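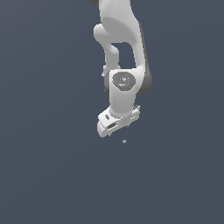 Begoña Villanueva wants to know why we'd buy a second arm before the first one has paid for itself. I'll take that first, then the slides.

The arm is one line in the quote. Skedton left out the gripper, the mounting plate and the training days, and those came to 3,020 on top. Say the number slowly, people write it down.

Service contract: 900 a year, 5 years minimum. Wuyts will do it year by year but the rate isn't fixed. I'd take the fixed one.

Pause for questions on leasing. If none, move on.

Simulation before purchase. We set aside 2,000 for it in January and spent all of it. You can try reach and wrist angles there before anyone drills a floor — the hand sits tilted in one of the runs, and that changes how much headroom you plan for. Mumotex will want to see the cell drawing too.

Back to Begoña's point. The second arm goes in next year's budget, with its own gripper and fencing costed from the start. Bautista Godoy has the spreadsheet, ask him for the tab called Pivon.

Leave the cost table up during questions.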